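Nistard Kitchen – Frequently Asked Questions

Last changed: 2021-04-30

These are the questions we receive most often from people who use the kitchen on the ground floor. If your question is missing, please write to Efraín Quispe. He reads the messages every evening.

Who can use the kitchen?

Every tenant of Nistard and their guests. You do not need to reserve it for normal cooking. If you want to cook for more than four people, please write your name on the sheet on the door one day before.

How long can I stay?

We ask for 3 hours at most, and cleaning is included in this time. Many people forget to count the cleaning, and then the next person waits in the corridor with the shopping bags.

Where does the garbage go?

Used paper, food rests and dirty packaging go in the white plastic bin on the floor. The bin must always have a bag in it, with the edge of the bag folded over the rim, or it slides down when you throw something heavy. Please do not press the garbage down with your hand. When the paper comes up to the rim, it is time to close the bag and take it to the container in the yard. 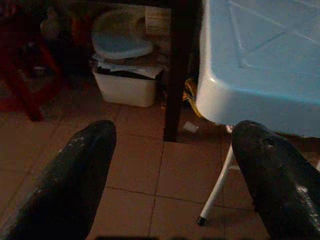 New bags are in the drawer under the kettle. Troltura empties the yard container early in the morning, so the bags must be outside the evening before. Glass is not accepted in this container. Please carry it to the glass point next to the Ollden shop.

How do I clean the floor?

Sweep first, and then use a mop that is well squeezed. The brown tiles show dust quickly, and the lines between them keep the dirt if there is too much water. Lift the stool and do not push it – the small rubber feet come off easily, and then the metal scratches the tile. Small pieces of paper like to hide near the table legs, so please look there also.

Can I stand on the blue plastic stool?

No. It is for sitting or for a light bag. For the high shelves there is a step ladder behind the door.

What should be on the counter when I leave?

Bowls and cutlery should be washed, dried and put back. While you cook you can of course spread your things as you like. The bottles and jars along the wall can stay there, but please wipe them if they are oily. Forks should not hang over the front edge, as it is easy to catch them with a sleeve.

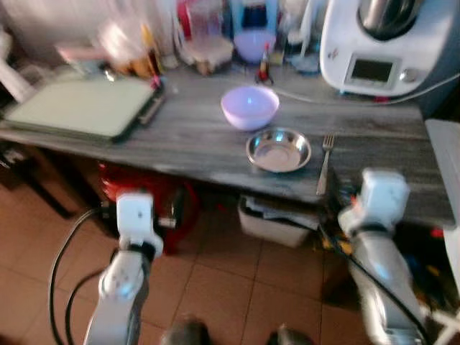
Chopping boards must dry standing up, never flat in a wet place. For raw meat, please take a separate board and wash it right away with hot water.

May I use the food processor?

Yes, after somebody has shown you how it works. It takes maximum 1,000 grams of dough at one time. Keep the cord at the back of the counter, far from the water, and take the plug out before you clean it.

Something is broken. Do I have to pay?

Usually not, if you tell us the same day. For repairs we call Dehghan, and they normally come in the same week. Please do not try to repair anything electrical yourself.

Can I leave my own food?

Yes, in a closed box with your name and room number. In July we empty all the shelves, and boxes without a name are thrown away.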